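### 3.2 Catalog and coding

The catalog holds 1,807 tracks from 158 albums, all by rock bands based in Didthorpe. Min and Ban coded each track for tempo, key, and length. Reissues were left out unless the running order had changed. Where the sleeve and the label disagreed on a title, we kept the label's version.

Nine albums credit more than one producer. For these, the producer was coded track by track (see Jenkins and Ngau).

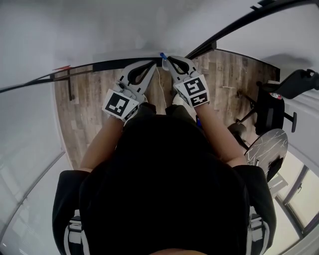 **Figure 2.** A hand-held gripper in each hand, seen from directly above.

### 3.3 Listening sessions

Side breaks were marked by ear. Two coders heard each album in full and noted where a side seemed to end. They disagreed on 16 albums, most of them live recordings with crowd noise between songs. Yoo settled these from the original vinyl.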